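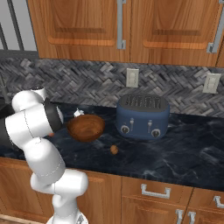
4.3 Checking a grasp policy in the Ollis kitchen

Do this before you believe any success rate, including ours.

1. Load the kitchen in Ollis and reset the arm. Wait for the physics to settle; a round object on stone can creep for longer than you expect.

2. Open the planner panel and choose Utton. Leave the step limit at 800. Raising it to 2,000 makes the numbers prettier and tells you very little.

3. Turn off "Use true poses". It is on by default. With it on, your perception code is not being tested at all, whatever the log claims.

4. Run 900 trials with a new seed for each. Save the failures as well as the passes.

5. Replay at least 2 of the passes at quarter speed. Look for fingers sinking into the object, or an object that moves before contact.

Note: The score counts a lift as a success even if the object is dropped straight afterwards. Declan Ashby's patch adds a hold time, but it has not been merged as of October.

Note: Dark marbled worktops upset the depth noise model. Treat a clean depth map over them with suspicion.

Caution: Do not copy simulated force limits to a real arm. Contact in Ollis is softer than it should be. Set limits by hand, as in section 6.1, and keep the stop button within reach.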